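I spent a morning in May at the Nornetti open day, watching a two-armed robot handle things on a table, and I came home and rearranged half my kitchen. So this month's tips are all stolen from the robot people!

Quick background. Nornetti has a demo room over on Iturra Street, number 1121, and they let the public in before lunch. I went for the free coffee and stayed over two hours. Akinyi Rotich, who was doing the talking, kept getting questions about batteries and motors, and I kept asking about the table (sorry, Akinyi).

**Clear the counter before you start.** They put out only what the robot is going to handle, and everything else goes somewhere else. I cook with the mail, the toaster and a bag of onions all within elbow range. Now the mail lives in a drawer and I've stopped knocking over the salt.

**Mark your spots with tape.** Akinyi told us her team uses low-tack tape when they want an item to go back to the same place every time. I tried it inside the baking cupboard – one strip for flour, one for sugar, one for the tin I can never find. Use painter's tape and press it down with a spoon. It peels off clean from my shelves, but try a corner first if yours are painted.

**Long flat things want an angle.** Rulers, spatulas, combs, the bread knife. Anything lying dead flat on a hard surface is a pain to pick up, for fingers of any kind. I stand mine in an Ivano crock now, and the ones that won't fit lean on a folded dish towel so there's a gap underneath.

**Soft fruit last.** A banana bruises wherever you squeeze it, so grip lightly, near the stem. When I'm unpacking groceries the cans go away first, then boxes, and fruit comes out once there's a clear place to set it down. Same when packing, only the other way up – fruit on top.

**Give your cords some slack.** There was a lot of talk about cable slack, and it made me look at my stand mixer, which had its cord stretched tight across the corner of the sink. Not great! I moved the mixer 3 feet along and hung the extra loop on a Guleo hook. Unplug first, obviously, and keep the loop well away from the burners.

**Slow down on the reach.** I break glasses when I grab, never when I pour. I've been trying to reach at half speed while emptying the dishwasher, and I feel ridiculous, but the count for the month is zero.

They're running the open mornings again in the fall and I'll be back, with a notebook this time.
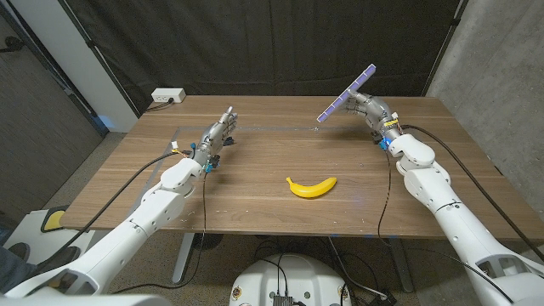 Yamila Garrido wrote in to say she tried the tape in her garage and it let go of the pegboard within a week, so she switched to a paint pen, and she'd like to know whether the fall mornings are okay for kids.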